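Ticket 3472
Status: Closed, with reservations
Product: Piras invoice queue, Ustlow office
Opened by: Serena Barbieri
Assigned to: Kyung-tae Han

Problem as reported: "Printer has gone mad."

Problem as found: The queue was sending the same invoice over and over. It belonged to a customer in Nurham who owed us for 37 boxes of envelopes and was about to be reminded of it 912 times. Serena stopped the run by opening the paper tray and walking away with the paper. I have no notes on this approach. It was faster than anything in our manual.

9:10 a.m. Restarted the queue. It came back and resumed the invoice from where it left off, like someone who has been interrupted at dinner.

9:25 a.m. Cleared the queue from the admin page. Admin page said "Cleared." Printer disagreed.

9:40 a.m. Called Lucrezia Gentile in accounts to ask if anybody had changed the invoice template. She said no, and then asked which template. There are two. There have been two since June.
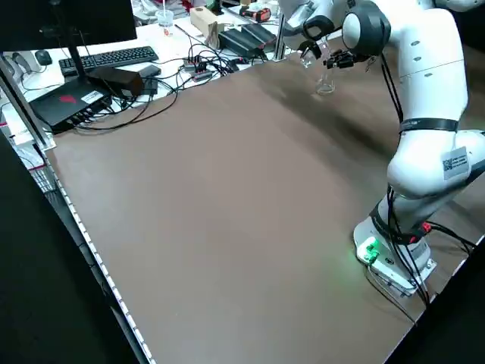 The printer's status light stayed green through all of this, and three people quoted it to me as proof that the printer was fine. A green light is a modest piece of testimony. The one on the front of that white base is bright enough to tint the tabletop around it, and I still wouldn't ask it about an invoice. Please stop putting "light is green" in the Steps Tried box. Put what you clicked, and what it said back to you.

10:30 a.m. Found it. The second template has a return address of the print queue itself, so each finished job reported for duty as a new job. Whoever set this up typed the queue name in the "Send copy to" field — an easy mistake, as the field is labeled "Destination."

10:45 a.m. Blanked the field and printed one invoice. Got one invoice. Waited six minutes anyway. 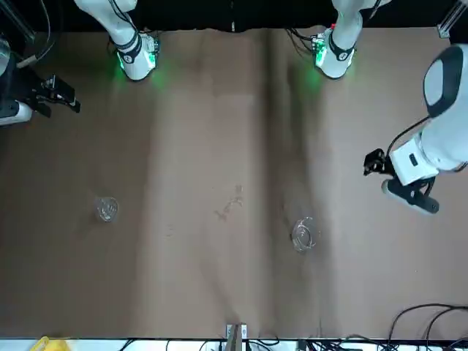
Hélène Lachance has asked whether we should delete the second template. I would love to. Accounts uses it for customers on the Kedus price list, and the first template can't show their discount. So it stays, renamed to "KEDUS ONLY" in capitals, with the copy field locked.

Left to do: Serena to return the paper. Lucrezia Villa to call the customer in Nurham and find out how many copies made it into the mail.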